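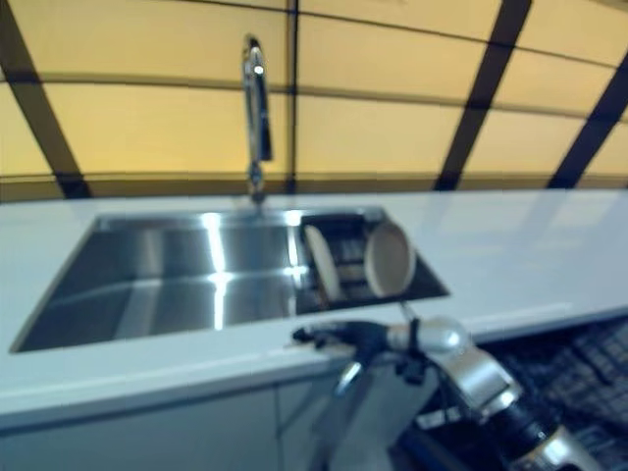
Please put the spare parts in the same budget as the arms, one reader wrote to us after our first item on the Kalholm purchase, or the money will be gone before the first hand needs repair. The same advice now stands in the plan itself. Kalholm, which runs serviced flats with shared kitchens, has published its planning paper for kitchen robots, and the part for spares and service is larger than many expected.

According to the paper, 70 per cent of the money is meant for the machines. The other 30 per cent is kept for spare hands, hand coverings, service visits and training of the kitchen staff. In an earlier draft these costs were to be paid from the normal repair budget of each house. The houses did not agree with this, as their repair money is already planned for lifts and heating.

The first task in the plan is a modest one. The robot shall move plates between the dish rack at the sink and the dishwasher, in a kitchen of normal household size. Cooking is not included, and neither is the cleaning of floors. Kalholm writes that it wants to pay for one task which can be measured before it pays for more.
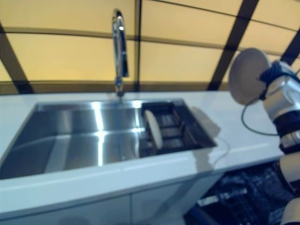

Plate handling between sink and dishwasher, the first task in the Kalholm plan.

Two suppliers have been asked for an offer. Rostex proposes a purchase with a service contract, where the buyer owns the machine from the first day. Đoàn proposes a rental of its Arach model, with the service included in the monthly payment. The offers are difficult to compare, because Rostex counts the software updates separately and Đoàn asks for a longer minimum period. Kalholm has therefore asked both firms to fill in the same table, with the cost per working hour on the last line.

For this table the company has fixed a test period of about 200 hours in each kitchen. The hours when the robot is waiting for a technician must be written down too, and they count as cost. 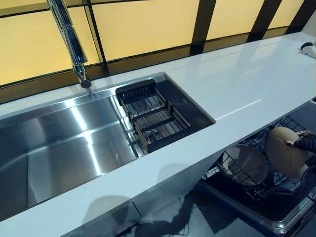 The kitchens also need some money of their own. The planning paper asks every house to measure the free floor in front of the dishwasher with the door fully open, and to write down how far the racks can be pulled out. Where a person cannot pass safely during the work, the house should either change the working hours or wait for the second round. A further line is for plates. The paper recommends using only one type of plate in the test period, so that the results from different houses can be compared, and for this each house receives 173 euros.

Staff representatives have asked that the training takes place in paid time, and this is now written in the plan. The training covers the emergency stop, the daily check of the hands and the simple report which must be sent after a fault.
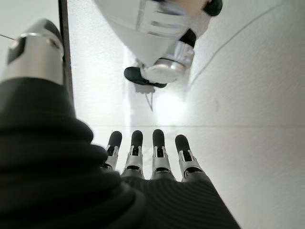
Can a house buy the hand coverings from another shop if they are cheaper? Only after the test period, because both suppliers say that the guarantee for the hands depends on their own coverings during this time.

The two offers must arrive by noon on a Thursday in May. Kalholm will first decide between purchase and rental, and then give the delivery dates to the houses. Houses which do not want to take part in the first round can keep their place on the list without a payment.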